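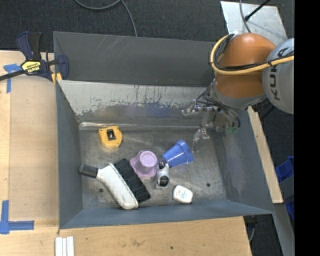
The Cleter town council opens its meetings with a prayer, a pledge and a discussion of parking, and until this June only the parking caused fights.

The prayer had been going on so long that it had worn smooth. A pastor from one of the churches on Mernar Street would come up to the microphone, ask the Almighty to grant wisdom to the council, and leave before the zoning items. Most people in the folding chairs used the time to silence their phones. The council's own rules say the invocation is open to "any faith community serving the residents of Cleter," a sentence written by people who plainly had five churches in mind and were being polite about it.

Then the Bresurari Humanist Circle asked for a turn.

The Circle is named for the old Bresurari furniture building, where it meets upstairs on a month-to-month lease. Its members hold a book club, a food drive and a winter solstice supper that is, by several accounts, mostly chili. They filled out the invocation form like anyone else. Under "denomination" they wrote "none," and under "special equipment needed" they also wrote "none," and the form sat on a desk at town hall for weeks while the town tried to work out which answer was the problem.

What came back was a letter. It thanked the Circle for its interest and explained that an invocation must, by its nature, invoke something. The council did not wish to discriminate. It simply felt that a prayer ought to be addressed to somebody.

This is a more interesting argument than the council probably meant to make. Anyone who has sat through a few years of Cleter invocations, or read the minutes, knows that they have been addressed to God, to the spirit of cooperation, to our brave athletes at the state tournament and, during one very dry summer, more or less directly to the clouds. The minutes record no objection to the clouds.

The residents, when they got wind of it, behaved the way residents do. The public comment sheet at the next meeting had 51 names on it. One man said that the country was founded on prayer and that he'd be happy to lend anyone a book about it. A woman behind him said she taught Sunday school, had done so since before the parking meters, and didn't see how her faith could be harmed by two minutes of somebody being thankful for the library. A third speaker wanted to know whether this would affect the parking.

Several people warned of what might come next. If the humanists got a turn, then so would the Satanists, and after them presumably anyone with a robe. It's an odd line of defense for an open-door rule, that it has worked beautifully as long as the wrong people didn't try the door. Cleter has no known Satanists. It has a man on Zapata Avenue with a very large Halloween display, but he's a Methodist.

The council had choices, none of which it liked. It could let everybody speak. It could have a moment of silence, which a number of towns have settled on and which offends people only by its length. Or it could drop the whole thing and start with the parking. The town's attorney, in a memo that ran to 3 pages and seemed to sigh on every one of them, pointed out that courts have generally allowed prayers at town meetings, and that they have been far less relaxed about towns picking favorites. A government that opens a microphone to religion doesn't get to grade the theology.

So the council voted, narrowly, to let the Circle have its slot.

The invocation itself took less time than the pledge. The speaker asked those present to listen to each other, to remember neighbors who couldn't be there, and to bear in mind that the decisions made in the room would land on actual people. She thanked the road crew. Two residents stood in the hallway with their backs turned for the duration and then came in and took their seats. One of the pastors, in the front row, said "amen," apparently out of habit, and looked as though he was deciding whether to take it back.

The council then spent most of the evening on angled spaces versus parallel.

The invocation rule is now up for review. A draft going around would require speakers to represent a group with "an established place of worship," and the Circle has written in to ask whether the upstairs of a furniture building counts if the chili is taken seriously. The town has said it will get back to them.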